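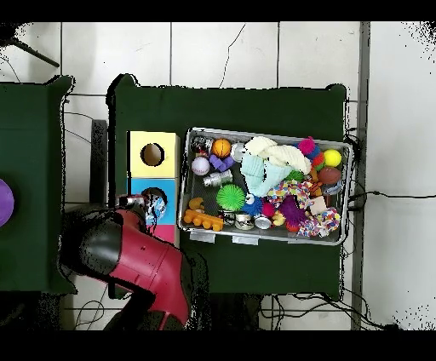
Serdale Tray Picking Set

README for release 2. Last edited Saturday, October 27, 2018.

What this is

A collection of arm recordings for training grasping and placing policies from an overhead color view. The arm works over a metal tray packed with mixed objects: balls, cans, cloths, rope toys, plush toys, building-block toys and the like. Tasks are short and each one is named by a line of text stored with the recording.

The set was collected at the Prudbridge workshop. Danjuma Danladi built the table setup and wrote the recorder. Kiyoshi Aoki wrote the task list and did the labeling. Questions about files go to Danjuma, questions about labels go to Kiyoshi.

Release 1 (July) had the same tray but no stacking cubes. If you trained on release 1, read the section on changes before you mix the two.

Setup

One red arm with a gripper, one overhead camera, one table with a dark green cloth. The tray sits on the cloth. The stacking cubes go on the left side of the tray. A second table with the same cloth stands to the left and is used for swapping objects between sessions, so things on it may show at the left of the picture. They are never part of a task.

The camera looks straight down or close to it. Frames are stored with a black band along the top and the bottom. The bands come from padding to a square and carry no information. Crop them or leave them, but do the same thing at training and test time. The crop script in tools reads the band height from the session file and does not guess it from the pixels.

Floor, cables and table edges are left in. We tried masking them for an early batch and the mask clipped the gripper when the arm was near the lower left, so the masks were dropped.

How a recording is made

A person drives the arm with a hand controller. The recorder starts when the operator presses the foot switch and stops when it is pressed again. The arm does not have to be at the home pose at the start. About a quarter of the recordings begin with the gripper already over the tray, and the field start_home tells you which.

Before each recording the operator is shown the task line. Operators were told to work at a normal pace and to keep going after a missed grasp. Second tries are wanted. If an object leaves the table the operator stops, and the recording is kept with the outcome "lost".

The tray is stirred by hand between sessions and left alone between recordings. This means that recordings from the same session share most of their layout. Split by session, never by recording. The split files we ship already do this.

Task groups

pick: take a named object out of the tray and hold it clear.
place: move a named object from one part of the tray to another.
stack: put a cube on, or take a cube off, the stack beside the tray.
insert: bring a small object to the round hole in a cube and put it in.
uncover: pull a cloth aside so that a named object can be reached.

Insert is the hardest group and has the fewest successes. Both the arm and the gripper hide the lower part of the stack in many frames, and the bottom cube can be mostly out of view for a whole recording. Do not count on seeing all the cubes.

There are 70 sessions in this release. 11 of them contain insert tasks. Every session has at most 100 recordings, and most have fewer.

Object names

Task lines use plain names: "green spiky ball", "blue spiky ball", "tennis ball", "braided rope", "cream cloth". Where two objects would get the same name, the line adds a place, as in "the can nearest the bottom edge". Place words are always from the camera's point of view. Left means left in the picture, and top means the far edge of the tray as the picture shows it.

Two naming problems we know of:

The silver cans and the silver cylinder were both called "can" by one labeler in the first sessions. These lines have been fixed where the frames made it clear which was meant. The rest carry the flag name_unsure.

The rope toys look alike when they are half buried. "Rope" with no place word means either one is accepted.

Files

Each session is a folder. Inside it:

session.txt – date code, operator code, band height, camera settings
rec_NNN/color – numbered color frames
rec_NNN/arm.csv – joint angles, gripper opening, time stamp
rec_NNN/task.txt – the task line, one line only
rec_NNN/outcome.txt – one of done, missed, lost, stopped

There is no depth. Time stamps in arm.csv are from the recorder clock, and frames are matched to the nearest row. Where the match was poor the recording was left out.

The gripper opening is a number from 0 to 1, with 0 closed. It is the measured value and lags the command a little. Commands were not saved in this release. Danjuma has them for the last few sessions and may add them later.

Outcome labels

Kiyoshi watched every recording to the end and set the outcome. "Done" means the task line was met at the last frame. If the operator did it and then knocked it over, that is "missed". For uncover tasks, the named object has to be visible enough to grasp, and this is a judgment call. A second person went over the uncover labels in almost 60 recordings and the disagreements are listed in notes/uncover.txt. We left the original label in place in all of them.

Changes from release 1

Stacking cubes added, and with them the stack and insert groups.
Camera moved up slightly. The tray is smaller in the picture than before.
Outcome "stopped" added for recordings ended by the arm's own safety stop. In release 1 these were filed under "missed".
Folder names no longer contain the operator's initials.

Known problems

Black cables on the right side of the table shift between sessions. A model we trained for a check learned to tell sessions apart from them.

Soft objects are hard to grade. A cloth held by one corner counts as picked if the rest of it is clear of the tray rim, and operators were not always patient about this.

The wrist reading jumps in a few recordings. They are listed in notes/wrist.txt and left out of the training split.

Lighting was not controlled. Shiny cans in particular change a lot in appearance between morning and evening sessions.

What it should not be used for

The set has one arm, one tray and one table. Results on it say little about other workspaces. There are no people in the tasks and nothing here should be used to judge whether an arm is safe to run near someone. Force was not recorded.

Related sets

Rana is our shelf picking set and uses the same file layout, so the loader reads both. Covetti is older, uses a different gripper scale and needs the convert script first.

Reporting errors

Send the session folder name, the recording number and what you think is wrong. A frame number helps. Fixes to labels go into notes/fixes.txt first and into the files at the next release.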